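Last updated 3 May 2018

Trellow hand-held gripper pair – notes from the Clilport open day

I've been selling the Trellow pair on this page for a while now, but I'd only ever tried them at my own desk, so when Usa Wannasri rang to say Clilport was opening its workshop for an afternoon I was on the train before she'd finished giving me directions (I got lost anyway – go in by the side gate, past the bike racks).

Usa and Noboru Takeda were running the demonstrations, and they let everyone have a turn, which I loved! You take one gripper in each hand and work with both at the same time. It feels clumsy to begin with. I kept wanting to let go and use my fingers, and Noboru kept telling me to slow down and think about where the tips were pointing. After a few goes I'd stopped looking at my hands and was only looking at the thing I wanted to pick up. He says most people get there within 90 seconds or so of serious fumbling, and I was a bit slower than that.

The pair weighs 668 grams on Clilport's scales, which is more than you'd guess from the photos in the catalogue. I'd take a rest between turns if you have small wrists like mine. Emiliano Nava was queuing behind me and he swears by dropping your elbows, so try that too.
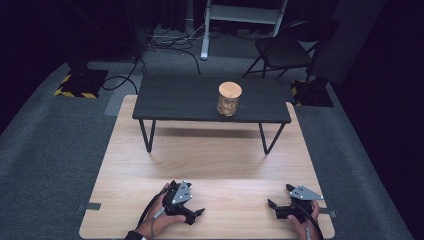

Can I buy just one gripper?
They're sold as a pair only, left and right together, though a replacement for either side can be ordered later.

Jars with lids are a favourite of mine as a practice object, and so are plastic cups and rolled-up socks. Start with something light and leave your good glasses in the cupboard.

The pair is 700 pounds, with the cables included. The carry case from Stolora is extra and I'm out of those until the end of May. If you'd like a go before you spend that sort of money (I would!), Clilport is planning another afternoon and Usa keeps the list of names. Drop me a line and I'll pass yours on to her, and do say if you're left-handed – she likes to know beforehand.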